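Wooden Utensils and Hooks: Changes to Care and Storage in the Shared Kitchens

The Household Services Office at Dadomura House has completed its review of the wooden articles kept in the residence kitchens and cloakrooms. The review covered spoons, spatulas, salad servers, coat hooks and the long-handled pieces used in the bakery room on the ground floor. In all, 178 articles were examined. Most were found fit for continued use. A smaller number will be sanded and refinished during June, and a few have been withdrawn.

Residents will recall that the kitchens were refitted two years ago, when the Huttunen wing was opened. At that time the wooden articles from the old wing were moved across without being sorted. Several drawers have held a mixture of oiled, lacquered and bare wood ever since, and these finishes do not call for the same treatment. Oiled and bare pieces need a light coat of food-safe oil from time to time. Lacquered pieces do not take up oil, which stays on the surface and collects dust and flour. Much of the stickiness reported in the second-floor kitchen was traced to this practice.

From the start of June, lacquered articles will be kept apart from the rest. Each kitchen will have two drawers for wooden items, marked "Oiled" and "Lacquered." An article with a glossy, sealed surface belongs in the second drawer. If a resident is uncertain, the article may be left in the tray beside the sink and staff will sort it at the evening round.

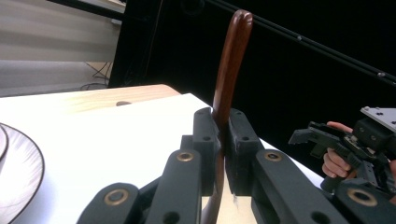

Virach wrote to the Office during the comment period to ask whether the older curved pieces might be kept in use, even where the finish has begun to wear, as they are more comfortable in the hand than the straight ones bought for the new wing. The letter also asked that refinishing be done in stages, so that no kitchen is left short over a holiday.

The Office has accepted both requests. Curved pieces will be refinished where the wood is sound, and will be withdrawn only if a crack reaches the part that touches food or bears weight. Work will proceed one kitchen at a time, beginning with the second floor. Articles are expected to be away for 5 days each, which allows the new coat to harden fully before they are returned. The refinishing will be carried out by the Jestix workshop under the existing maintenance agreement, and there will be no charge to residents. The sum of $900 has been set aside from the furnishings budget.

Residents are asked to observe the following points of daily care.

Wash wooden articles by hand in warm water with a mild soap. They are not to be placed in the dishwasher or left standing in the sink.

Dry each piece with a cloth, then rest it on the rack until no dampness remains. Closed drawers hold moisture, and articles put away damp account for nearly all of the dark spotting noted in the review.

Do not use scouring pads on lacquered wood. Dried dough may be softened under a wet cloth for a few minutes and then wiped away.

Keep lacquered handles clear of burners and of the rims of hot pots.

Hang only coats and light bags on the cloakroom hooks. Two hooks near the east entrance had worked loose under heavy backpacks and have been reset with longer screws. A shelf for backpacks is now in place under the window.

Articles that are personal property should be marked underneath or on the end of the handle, and kept in the resident's own cabinet. Unmarked pieces found in the shared drawers during the review have been held at the front office. They may be claimed there between 9 a.m. and noon until the end of June, after which they will be added to the kitchen stock.

A printed copy of the care points will be posted inside the cabinet door nearest the sink in each kitchen. Reports of splits, splinters or peeling finish may be left at the front office or made by telephone at extension 2051.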